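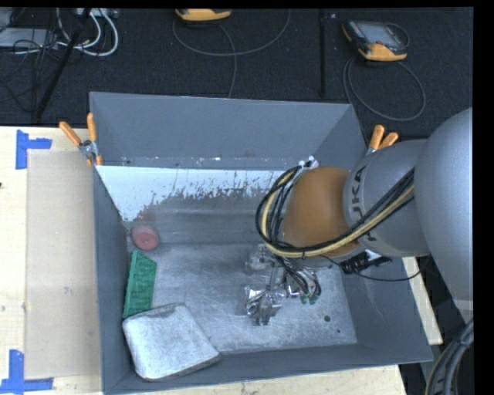
A gray metal bin on a wooden tabletop, its floor covered with fine scratches.

The government of Nindon refused last week to hand over its prison records to the regional human rights court, and in the port town of Tilholm this refusal did not surprise many people. The court asked for the records of 105 men who were held in the old customs building during the emergency. The ministry answered in a letter of 2 pages. It says that the court has no power over matters which happened before the country signed the treaty.

The families see it differently. For them, a man who was taken and never came home is still missing today, so the matter is not in the past. Lawyers in Tilholm use the same argument, and the court has accepted it 4 times in cases from other countries.

I spent some days in the town and visited the families' association, which has one room above a bakery on Sirko Street. On the shelves there are folders with letters, hospital papers and school photographs. One mother told me she writes to the ministry every October. In 14 years she has received a single reply, and her son's name was spelled wrong in it.

The government can still change its position before the judges meet. If it does not, they may decide the case with only the papers which the families have kept. The association is now copying all of them, page after page, on a machine lent by the parish.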